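チケット種別：障害
件名：夏時間移行後、2階系統の暖房スケジュールが1時間遅れて実行される（一部の部屋は設定温度に到達しない）
製品：Clurnine ゾーンコントローラ／Proderia ゲートウェイ／Alura スケジューラ
設置先：Ham（宿泊棟）
起票：Shona Cowie
担当：Tobias Lindgren
優先度：中 → 高 → 中
状態：解決（監視項目あり）

障害内容（起票時の記載）

3月30日の朝から、2階の客室で暖房の立ち上がりが遅い。Aluraの画面上では全室とも現地時刻7:00に「快適」へ切り替わる設定で、設定自体は冬の間から変更していない。1階は7:00に切り替わっている。2階は7:00を過ぎても「抑制」のままで、8:00になってから「快適」に入る。夜側も同様で、22:00に「抑制」へ落ちるはずのところ23:00まで「快適」が続いている。

加えて13号室だけは8:00を過ぎても温度が上がらない。Alura上の表示は「快適」、目標温度も正しい値になっているが、放熱器の弁が開いた形跡がない。14号室は弁が開くものの、目標温度に届く前に閉じる。7号室は1階にあり、正常。比較対象として同室のログも添付する。

当方で実施した操作は次のとおり。
Aluraの再ログイン、ブラウザのキャッシュ削除。変化なし。
スケジュールの再保存（値は変更せず保存ボタンのみ）。変化なし。
13号室の手動操作で目標温度を上限まで変更。画面の値は変わるが弁は動かない。

ゲートウェイの再起動は実施していない。理由は、前任者の引き継ぎメモに「Proderiaを再起動すると部屋の割り当てが消えることがある」と書かれているため。

構成

スケジュールはAluraで編集し、現地時刻の形で保存される。
Aluraは保存時にスケジュールをProderiaへ配信する。配信データには現地時刻とタイムゾーン名が含まれる。
Proderiaは系統ごとに1台。1階系統と2階系統で合計2台。受け取った現地時刻をUTCに変換し、実行キューに積む。
Clurnineは各室にあり、Proderiaから受け取った命令をその場で実行する。Clurnine自身は時刻を持たない。
弁の固着防止運転（以下、弁運動）は現地時刻の毎日1:30に登録されている。これはAluraの画面には出ず、導入時にProderia側へ直接書き込まれたもの。

コメント1　Tobias Lindgren

ログを確認した。切り替えの遅れと、13号室の弁が動かない件は別の現象として扱う。14号室の件も現時点では分けておく。優先度は中とする。

まず遅れについて。2階系統のProderiaの実行キューを見ると、「快適」への切り替えが07:00 UTCに積まれている。夏時間では現地時刻7:00は06:00 UTCに当たるので、正しくは06:00 UTCでなければならない。07:00 UTCに命令が出れば現地では8:00になり、報告の内容と一致する。夜側も22:00 UTCに積まれており、現地23:00。こちらも一致する。

1階系統のキューは06:00 UTCと21:00 UTCで、正しい。

確認したい点を挙げる。
(a) 2台のゲートウェイのファームウェアは同じ版か。
(b) 最後に再起動したのはそれぞれいつか。
(c) 2階系統の診断画面で「tz」の項に何と表示されるか。

コメント2　Shona Cowie

(a) 同じ版。管理画面の表示で確認した。
(b) 1階系統は今朝早くに再起動の記録がある。こちらでは操作していないので、自動的なものと思う。2階系統は昨年10月の分電盤工事で電源が落ちたときが最後。
(c) 地域名は正しく出ている。その横に小さく「offset=0 (cached)」とある。1階系統の同じ場所には「offset=3600」とだけ出ている。

それと、(c)を見ているときに気付いたが、診断画面の右上の時計は2階系統でも正しい現地時刻を表示している。時計が合っているのにスケジュールだけがずれる理由が分からない。

コメント3　Tobias Lindgren

時計表示とスケジュール変換は別の処理になっている。画面上の時計は表示のたびにタイムゾーン情報を引いて計算する。スケジュール変換のほうは、起動時に一度だけUTCとの差を取得し、その値を保持して使い続ける。「cached」はその保持値を使っているという意味になる。

したがって、冬時間の間に起動したゲートウェイは、夏時間に入っても差を0秒のまま計算する。スケジュールを再保存しても同じ差で変換し直すだけなので、結果は変わらない。再保存で直らなかったことの説明はこれでつく。

本来は保持値を日に一度更新する処理がある。2階系統ではこの更新が失敗している。失敗の原因は下で調べる。

1階系統の再起動は監視タイマによるもので、記録上の理由は「queue stall」。弁運動の予定時刻の直後に発生している。こちらは13号室の件と関係がありそうなので、該当時間帯のログを両系統分送ってほしい。期間は前日の夜から当日の朝まで。

コメント4　Shona Cowie

送付した。2階系統のログから、関係がありそうな行だけ抜き出しておく（時刻はすべてUTC）。

00:00:04　tz refresh: start
00:00:04　tz refresh: lock held by queue, retry
00:00:34　tz refresh: lock held by queue, retry
00:01:04　tz refresh: give up, keep cached offset
00:59:58　queue: next event valve_ex local=01:30
01:00:00　clock: local 01:00 → 02:00
01:00:01　queue: valve_ex local=01:30 not resolvable
01:00:01　queue: valve_ex zone 13 state=pending
01:00:01　queue: valve_ex zone 14 state=done

「state=done」になっているのに、1:30という時刻はこの日には存在しない。14号室の弁運動は実際に行われたのか。

コメント5　Tobias Lindgren

行われていない。現地時刻の1:30は夏時間への移行で飛ばされた区間にあるため、変換先が存在しない。この場合の扱いは本来「次の有効な時刻に繰り下げ」か「当日分は省略」のどちらかに統一されているべきだが、該当版では部屋の状態によって処理が分かれている。

直前の弁運動が正常終了している部屋では、当日分を実施済みとみなして「done」にする。
直前の弁運動の完了応答が未着の部屋では、「pending」のまま待ちに入る。

13号室は後者に該当した。前夜の弁運動で完了応答が戻っていない。「pending」の部屋では弁の操作権が弁運動側に渡ったままになるので、通常の温度制御からも手動操作からも弁を動かせない。画面の目標温度だけが変わり、弁が動かないという症状はこのため。

1階系統でも同じ状態の部屋が生じ、そちらでは監視タイマが停滞を検出して再起動に至った。再起動によって「pending」が消え、同時にUTCとの差も取り直された。1階が正常に見えるのは偶然の結果で、1階の設定が正しかったからではない。

2階で監視タイマが働かなかった理由は未確認。2階の監視タイマの設定値を教えてほしい。診断画面の「wd」の項にある。

コメント6　Shona Cowie

「wd: disabled」と出ている。誰が無効にしたかは記録がない。工事のときに業者が切った可能性はあるが、確認できない。

13号室は今夜から宿泊があるので、先に動くようにしたい。優先度を上げてもらえるか。

コメント7　Tobias Lindgren

優先度を高に変更。13号室だけを先に復旧する場合、ゲートウェイを再起動せずに済む手順がある。

1. 2階系統のProderiaに管理者権限で入る。
2. 保守メニューの「zone」から13を選ぶ。
3. 「release valve」を実行する。確認画面で部屋番号を見てから確定する。
4. 状態が「pending」から「idle」に変わるのを待つ。
5. Aluraで13号室の目標温度を一度変更し、保存する。元の値に戻して再度保存する。

手順5は、操作権が戻った後に温度制御側へ新しい命令を1件渡すためのもの。これを省くと次のスケジュール切り替えまで弁は動かない。

手順3を「zone」ではなく「all」で実行しないこと。全室の弁が一斉に解放され、熱源側の流量警報が出る。

コメント8　Shona Cowie

手順どおりに実施。13号室は「idle」になり、手順5の後で弁が開いた。放熱器が温まり始めたことを手で確認した。室温は夕方までに目標に達した。

再起動の件に戻りたい。引き継ぎメモの「部屋の割り当てが消える」は今の版でも起きるのか。

コメント9　Tobias Lindgren

割り当ての消失は旧版の不具合で、割り当て表を不揮発領域に書き込む前に電源が落ちると発生していた。現行版では画面からの再起動であれば書き込み完了を待つ。ただし電源プラグを抜く方法では現行版でも起こり得るので、必ず画面から行うこと。念のため事前に割り当て表を書き出しておく。

再起動の手順：
1. 「export zone map」で割り当て表を保存する。
2. 全室の状態に「pending」がないことを確認する。
3. 監視タイマを有効にする（「wd: enabled」）。
4. 保守メニューの「restart」を実行する。
5. 起動後、「tz」の項が「offset=3600」で、「cached」が付いていないことを確認する。
6. 割り当て表を書き出し、手順1のファイルと比較する。

部屋の利用が少ない時間帯に行うのが望ましい。再起動中、各室のClurnineは最後に受けた命令を維持するため、短時間であれば室温への影響はない。

コメント10　Shona Cowie

実施した。手順5の表示は「offset=3600」のみ。手順6の比較で差分なし。実行キューも06:00 UTCと21:00 UTCに変わった。

翌朝、2階全室が7:00に「快適」へ切り替わったことを記録上で確認。切り替えの遅れについては解消とみてよい。

14号室は変わらず。弁は7:00に開くが、目標に届かないうちに閉じる。室内の体感も低い。Alura上の室温は目標に達したことになっている。

コメント11　Tobias Lindgren

14号室は時刻の問題と切り離してよい。ログを見ると、Clurnineは自分の受け取った室温に基づいて正しく弁を閉じている。制御としては正常で、入力の値が実際の室温より高いと考えられる。

測定値の変化を見ると、7号室では弁が開いてから緩やかに上昇し、閉じた後も緩やかに下がる。14号室では夜間の値が下がりきらず、朝の時点ですでに高い。放熱器からの直接の熱であれば弁の開閉と連動して上下するはずだが、連動は弱い。壁裏の配管、日射、家具や寝具による通気の阻害などが候補になる。

センサーの取り付け位置、ベッドとの距離、周囲の状況を知らせてほしい。他室と違うところがあればそれも書いてほしい。14号室のベッドには黄褐色のキルトの羽毛掛けが広げてあるが、広げた状態と畳んだ状態とで測定値に差が出るかどうかも見ておきたい。
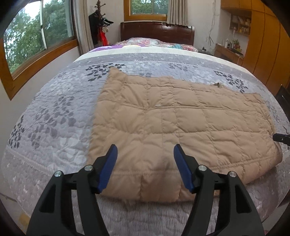 Shona Cowie：室温センサーの位置は図面と違っていた。図面では入口側の壁、実際にはベッドの頭側の壁で、マットレスの上面より少し高いところに付いている。入口側の壁には塞いだ配線穴が残っているので、途中で移設されたと思われる。7号室は図面どおり入口側にある。畳んだ状態での比較は今夜から行う。

コメント13　Tobias Lindgren

移設の記録がこちらのデータベースにない。Clurnineの設定では、センサー位置を「壁面・入口側」として補正値を適用している。位置が変わっていれば補正値も合わない。補正の向きは測定値に加算する方向なので、頭側の壁に移した時点で値が高めに出る条件になっている。

寝具の影響については、比較の結果が出るまで判断しない。比較する際は、次の条件をそろえること。
手動操作をしない。
窓と扉は閉める。
記録は前夜の「抑制」への切り替えから翌朝の「快適」終了までを1回分とする。
可能であれば、独立した温度計を部屋の中央に置き、同じ時間で読む。

コメント14　Shona Cowie

広げた状態、畳んだ状態でそれぞれ一晩ずつ記録した。宿泊のない日だけを使った。

結果を先に書くと、両者の測定値に意味のある差はない。曲線を重ねるとほぼ同じ形になる。部屋の中央に置いた温度計との差は、どちらの晩も一定だった。つまりセンサーは常に同じ幅だけ高く読んでいる。

別に見つけたこととして、センサーの裏の壁に給湯の立ち上がり管が通っている。1階の厨房から上がってくる管で、図面にもある。入口側の壁には通っていない。夜間も循環しているため、夜に値が下がりきらないこととも合う。

コメント15　Tobias Lindgren

記録を受領。寝具の影響は除外する。常時一定の差という結果は、位置補正の不一致と立ち上がり管からの伝熱の組み合わせで説明できる。

恒久対応としてはセンサーを入口側に戻すのが望ましい。塞いだ配線穴が使えるなら工事は小さい。それまでの暫定対応として、Clurnineの14号室の設定で位置補正を「なし」にし、手動補正で残りの差を引く。手動補正の値は、部屋の中央の温度計との差をそのまま使わず、まず位置補正を外して一晩記録し、その後に残った差を入れること。両方を同時に変えると、どちらの補正が効いたか後で追えなくなる。

コメント16　Shona Cowie

位置補正を「なし」にして一晩記録し、残った差を手動補正に入れた。翌朝の14号室は目標温度まで弁が開いたままで、中央の温度計でも目標に達した。

配線穴は使える。引き戻しは電気工事の業者に依頼済みで、日程は調整中。

一つ質問がある。秋の移行ではどうなるか。現地時刻の1:30が二度来ることになるが、弁運動は二度実行されるのか。

コメント17　Tobias Lindgren

現行版では二度実行される可能性がある。弁にとって害はないが、2回目の開始時に1回目の完了応答が未着だと、春と同じく「pending」に入り得る。また、ゲートウェイが夏時間の差を保持したままだと、今度は切り替えが1時間早くなる。朝は6:00に「快適」へ入り、夜は21:00に「抑制」へ落ちる。朝が早まる側の症状は苦情になりにくく、夜の冷えとして先に報告される傾向がある。

昨年の10月については、分電盤工事による電源断が移行後にあったため、その時点で差が取り直され、症状が表に出なかったとみている。工事前の数日分のログはすでに上書きされており、実際に1時間早かったかどうかは確認できない。

対策として、弁運動の登録時刻を変更する。移行で飛ばされる区間も重複する区間も避け、現地時刻の14:00とする。客室の利用が少ない時間帯であり、弁の動作音も問題になりにくい。

変更手順：
1. Proderiaの保守メニューから「valve_ex」を開く。
2. 「local」の値を01:30から14:00に変更する。
3. 「apply to all zones」を選ぶ。
4. 2台それぞれで実施する。設定は同期されない。
5. 実行キューに13:00 UTCの予定が積まれていることを確認する（夏時間の間）。冬時間では14:00 UTCになる。

コメント18　Shona Cowie

2台とも変更した。キューはどちらも13:00 UTC。当日の弁運動は全室「done」で、13号室の完了応答も戻っている。

13号室で前夜の完了応答が戻らなかった原因は分かっているか。

コメント19　Tobias Lindgren

確定していない。該当時刻の13号室の通信記録では、命令の受信は確認できるが応答の送信が記録されていない。電池電圧は正常範囲内で、電波強度も他室と大差ない。過去の記録に同様の欠落が一件あるが、翌日の弁運動が通常どおり行われて自然に解消している。単発の欠落であれば通常の日には問題にならず、移行日と重なったために表面化したと考えている。

監視項目として残す。再発した場合は、13号室のClurnine本体の診断ログを電源を切る前に取得してほしい。電源を切ると消える。

差の更新が失敗する件（「lock held by queue」）は不具合として開発側に登録した。再試行の回数が少なく、キューの処理中に当たるとその日の更新をあきらめる作りになっている。00:00 UTCにはほかの定時処理も集中しているため、2階系統では日常的に失敗していた。修正版では次の変更が入る予定。
更新処理の開始時刻を定時処理と重ならない時刻にずらす。
更新に失敗した場合、次の変換の直前に再度取得する。
存在しない現地時刻の予定は、部屋の状態にかかわらず次の有効な時刻に繰り下げる。
重複する現地時刻の予定は、最初の1回だけ実行する。

配布時期は未定。適用までは、移行日の朝に2台とも「tz」の項を確認する運用とする。

コメント20　Shona Cowie

了解。確認作業は建物の点検表に追加した。監視タイマの有効化も点検項目に入れた。引き継ぎメモのうち再起動に関する記述は、コメント9の内容に書き換えた。

センサーの引き戻しが終わったら、14号室の位置補正と手動補正を元に戻す必要がある。戻し忘れると逆に低く読むことになるか。

コメント21　Tobias Lindgren

そうなる。手動補正は測定値から引く設定なので、入口側に戻した後も残っていると、実際より低い値として扱われ、弁が開きすぎる。引き戻しと同じ日に次の順で戻すこと。
1. 手動補正を0にする。
2. 位置補正を「壁面・入口側」に戻す。
3. 一晩記録し、部屋の中央の温度計と比較する。
4. 差が許容範囲を外れる場合のみ手動補正を入れる。

優先度を中に戻す。チケットは解決とし、13号室の応答欠落とセンサー引き戻し後の確認を監視項目に残す。

処理結果

切り替えの遅れ：ゲートウェイがUTCとの差を更新できず、冬時間の値を保持していたため。再起動で解消。修正版待ち。
13号室の弁不動作：移行日に存在しない時刻の弁運動が待ち状態になり、操作権が戻らなかったため。個別解放で解消。弁運動を14:00に変更済み。
14号室の温度不足：センサーの移設が設定に反映されておらず、給湯管の影響も受けていたため。補正で暫定対応済み。引き戻し工事待ち。
監視タイマの無効化：経緯不明。2階系統で有効化済み。1階系統は以前から有効。

追記　Shona Cowie

センサーの引き戻し完了。コメント21の1から3まで実施し、手動補正なしで中央の温度計と一致。手順4は不要だった。頭側の壁の穴は塞いだ。図面は元の記載のままで変更なし。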